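I finally closed my gold trade on Tuesday and I've been meaning to write it up before I start remembering it as smarter than it was.

Quick recap for anybody new. I opened a small account with Trenex in September, put in $1,000, and told myself I'd only risk $50 on any one trade. Gold had been sitting in a tight range for what felt like forever, so I waited for it to poke out the top and bought. Very textbook. Then it dropped right back in and I spent two evenings refreshing the chart on my phone while dinner got cold.

## Why I didn't bail

My stop was still a little way off, so I left it alone. That's new for me! Last year I would have moved it, twice, and then doubled up out of spite. Blair MacLeish told me to write the exit on paper before I buy anything, and having that sticky note on the monitor helped more than any indicator I've tried.

Gold turned around the next morning and I rode it most of the way up – got out a bit early, as usual. The account stands at $1,215 now, counting the two silver trades from before.

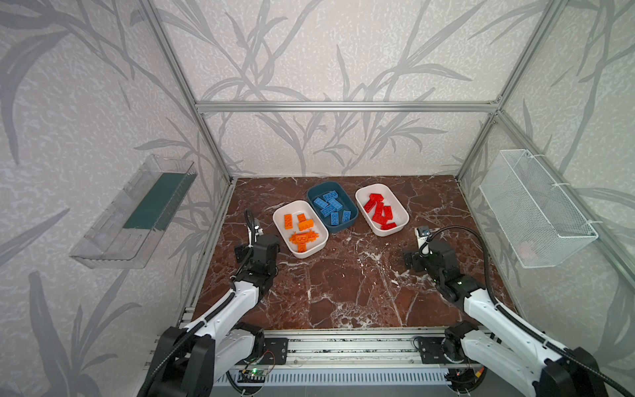 ## What I'm watching next

Mostly the dollar. If it keeps softening I'd like another go at gold on a pullback, same $50 risk. I'm also reading the Nunum newsletter again, which has gotten a lot better now that they post their losing calls too.

No oil for me this month. I still haven't forgiven it.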